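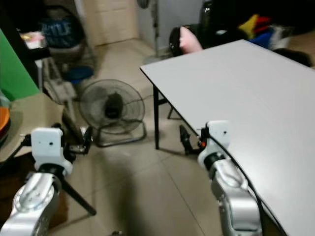 Walking after lunch: what we learned in Felach
Speaker notes, Vega Campos
Slot: 2:00 p.m., main room. Questions go at the end, with Jacqueline.

Opening
Good afternoon. Thank you for staying after the meal, I know it is the difficult hour. My name is Vega Campos and I coordinate the walking program of the Soler health center in Felach. English is my third language, so if I speak too fast please raise your hand.
Ask the room: who has walked outside today for more than ten minutes? Wait for the hands. Do not comment on the number.

Slide 2 – Where we started
Felach is a small town with one long main street and a river path. Our patients told us in the yearly survey that they wanted to move more, but they did not like the gym. Many of them said the gym was for other people. The nurses had been giving out a leaflet about exercise for years. I have read this leaflet many times and it never made me want to stand up.
In January we tried a group walk. It left from the front door of the center at 1:30 p.m., every working day, and it lasted as long as people wanted. Five people came the first day. Two of them were staff.

Slide 3 – What we changed
First change: we made two routes. The short one goes to the bridge and back. The long one continues along the river to the old Burnix factory. Everybody leaves together, and at the bridge each person decides.
Second change: we stopped weighing people. At the beginning we had a scale in the hallway and we asked the walkers to use it each month. Some of them skipped the walk on that day and came back the day after. Jacqueline Lefèvre, our dietitian, asked me to take the scale away, and I resisted for some weeks. She was right.
Third change: the walk leaders are walkers. They have a short training of one afternoon, with first aid and how to keep the group at the speed of the slowest person.
(If the time is short, skip the story of the dog.)

Slide 4 – The numbers
By summer we had 132 people who had walked with us at least once. Say clearly: this is not 132 people every day. On a rainy day it can be four or five.
We did not measure blood pressure or blood sugar for this project, so I cannot tell you that they improved. What we have is a short questionnaire, where people say how they sleep and how they feel. Most answers are good, but the people who stopped coming did not fill it in. Pause here.

Slide 5 – Food
After the walk we put out water and fruit. Jacqueline gives a short talk once a month, always with something to taste. The lentil soup was very popular – the recipe is on the handout. The talk about salt was less popular.

Slide 6 – Money
The full cost of the first season was 200 euros for printing, and the fruit, which the Skirine grocery gives us. Staff time is not included in this. My own hours are one afternoon each week, and please do not plan a program like this without those hours.

Slide 7 – If you want to try
Choose a time and do not move it. Walk the route yourself with someone who has a bad knee. Find the benches and the toilets before you print the map.
Our map is available, you can copy it and change it. Paper copies are on the table near the door.

Questions
Jacqueline answers about food and diabetes, I answer about routes, insurance and training the leaders. Repeat each question in the microphone before the answer. We must leave the room by 2:45.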